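3. Building the Cell in the Shared Workshop

3.1 The room and the table

The work reported in this paper was done in the shared workshop at Cornham, where members pay by the month, keep their projects on labeled shelves, and clear the benches when the evening is over. We mention this at the start of the section, before any talk of arms and cameras, as it had more influence on the build than any of the design papers we read beforehand. A laboratory can bolt a robot down and leave it there until the grant runs out. We had a corner and a long list of other people who had every right to the floor next to it, and the cell, which we call Hodura after the working name on our first parts list, grew up around those facts.

The table went through more revisions than the arms did. Our first was an old bench with a dark top, handsome in its way, and full of dents. It was also too tall. With the arms clamped to it the shoulders stood so high that the wrist had to fold back on itself to get anywhere near the surface, and we spent several evenings blaming the arm software for what was a matter of furniture. The present table is lower, white and flat, and it stands against a plain wall that we are glad to have behind it. We had hoped that a pale background would make the outlines of objects easy to find, and for most colors it does. White objects are another matter, and we come back to them in Section 3.4.

We thought for a while about putting a mat down. A mat would have hidden the scuffs, which the table collects at a fair rate, and it would have given the fingertips something soft to land on when our height estimate was off. We tried one borrowed from the sewing bench, and it crept a little every time an object was dragged across it, so that by the end of a session the corner marks we had used for calibration were no longer where we had measured them. The mat went back to the sewing bench and we learned to live with scuffs. We do wipe the table before a session, and a crumb or two will still find its way back.

3.2 What we asked the arms to do

It is easy to be carried away when planning the first task for a home-built machine (our early notes include folding towels, sorting screws by thread, and making toast!). In the end we settled on dishes. The task is to find a shallow round plate wherever it has been set down on the table, bring the open fingers to its rim, close on the rim, lift, and set the plate down again in a different place. Plates are cheap, they survive being dropped from a small height if you choose them sensibly, and everyone who passes through the workshop understands at once what the machine is trying to do and has an opinion on how it should be going about it.

The plates we used share a simple form, a flat floor and a low raised rim, and differ in color: a gray-blue one, a white one and a pale green one. Before each trial the plates are spread loosely over the table with no fixed pattern. We considered drawing random positions from a program and placing each plate with a ruler, as a more careful group might, and after one evening of rulers we gave it up. Whoever is nearest puts the plates down, with the single rule that no plate may rest on another. 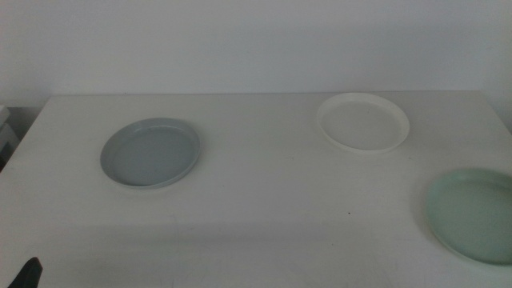
Setting plates down by hand in this way has a weakness that we should own up to, namely that people have habits. When we looked back over our session notes, one of us had favored the back of the table so strongly that the arm had hardly any practice with plates close to its own base, where the reach is awkward and the elbow has to come up and out. We corrected for this in later sessions by having a different person lay out the table each time, and by asking that person to put at least one plate somewhere inconvenient. The request was taken up with real enthusiasm.

Each trial starts with the arm in its rest pose and ends when the plate has been released or when the person at the stop button decides that enough is enough. We counted a trial as a success if the plate was lifted clear of the table and set down again flat. A plate that slid, tipped, or was let go early was counted as a failure, even in those cases (there were some very pretty ones) where it happened to end up in the right place.

3.3 Fingers and pads

The gripper has two fingers that open and close opposite each other. The tips are rounded, so that they can come down next to a rim without a sharp corner catching on it, and the inner faces carry a pattern of fine parallel ridges. Most of our effort went into those ridges. Our first pads were smooth, on the theory that a smooth surface would give the largest area of contact, and a rim held between smooth pads turned like a key in a lock as soon as the plate left the table. All the weight of a plate held by its edge hangs out to one side, so the grip has to resist twisting at least as firmly as it resists slipping, and our smooth pads did neither very well.

We next tried wrapping the pads in bicycle inner tube, which gripped beautifully and then refused to let go. The plate would be lowered, the fingers would open, and one side of the rim would come along with the rubber for a short ride before dropping. Ridged pads gave us most of the hold without the sticking, and they have stayed on ever since. Coarse ridges turned out to chatter along a thin rim, so we kept making them finer until the chatter went away. We stopped there, and make no claim that the spacing is the best one could have.

The dark color of the fingers was chosen for us by what was on the materials shelf, but we would choose it again. A dark finger against a white table is found by even the simplest threshold, and that helped us a great deal in checking whether the commanded opening and the real opening agreed.

The finger opening deserves a paragraph to itself. In our early trials the arm approached with the fingers only a little wider apart than the thickness of the rim, which looked elegant and failed constantly, as any small error in position put a fingertip down on top of the plate. We now approach with the fingers wide open and narrow them only at the last stage. It is slower, and visitors sometimes ask whether the machine has fallen asleep, but a wide approach forgives a good deal of error in the estimate of where the rim lies. 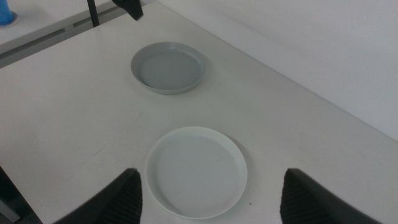
Closing is done in steps. After each small step the controller, a modest program we call Corarel, reads the motor current and compares it with the reading from the step before. A sudden rise means that something is between the pads. We had hoped to tell a rim from a table top by the size of the rise alone and were never able to do so reliably, and the present version also checks the height of the wrist before it will believe that it has hold of anything. We tuned the step size over more than 100 practice closings on a single plate, in a session that no one who sat through it is eager to repeat. The values we arrived at were then left alone for all of the trials reported in this paper, even when we were sorely tempted to touch them.

3.4 Cameras and calibration

We use a fixed camera that looks over the table and a small camera on the wrist. The fixed camera gives a first guess at where each plate lies, and the wrist camera takes over once the arm is near. The handover between them was the most troublesome part of the software, and we rewrote it 6 times. In the first versions the arm would stop dead at the moment of handover, look at its new view of the world, and set off in a slightly different direction, much like a person who has walked into a room and forgotten why. Blending the estimates from the two cameras over a short stretch of the approach cured this.

Calibration was done with a printed board, following the routine that came with our vision library, and was repeated whenever anybody had leaned on the table. It took us far too long to notice that the wrist camera bracket, a part from our earlier Mridha build that we had been fond of and were reluctant to replace, flexed under the pull of its own cable. A stiffer bracket and a looser cable loop made more difference to our results than any change to the code.

The white plate on the white table was, as one would expect, the hardest to locate. From the fixed camera its rim gives only a thin change in brightness, and our color threshold missed it altogether. We moved to an edge-based method that looks for the curve of the rim and the soft shadow beside it. The gray-blue and green plates had never needed such help, and we were a little surprised to find that the edge method improved the estimates for them as well, chiefly in those wrist views where only a part of the rim is in sight and the center of the circle has to be worked out from an arc.

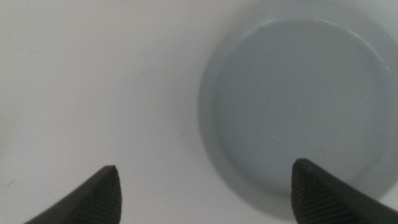 Figure 2. Wrist camera view with the fingers apart and the rim of a pale gray-blue round object running out of view at the top and right. The ridges on the inner faces of the fingers can be seen at the bottom.

Partial views of this kind are common near the end of an approach, when the camera is close to the table. We fit a circle to whatever length of rim is available and accept the fit only if it agrees with the last estimate made from farther away. If the two disagree, the arm backs up a little and looks again. A closer arc gives a crisp outline but a poor idea of the center, and a farther view gives the reverse, so we weight them by the share of the rim that each one contains.

Light was a lasting nuisance. The workshop lamps are shared like everything else in the building, and a neighbor at the lathe will quite reasonably want more of them than we do. Soft, even light suited us best. Under a single strong lamp the shadow of the gripper fell across the plate and produced edges of its own, which the circle fit followed with great loyalty. We ended up keeping a card by the stop button with the lamp settings written on it, and the person running the session reads them off before the first trial. The settings used for the results in Section 4 are the ones on the version of the card dated 27 Dec 2018.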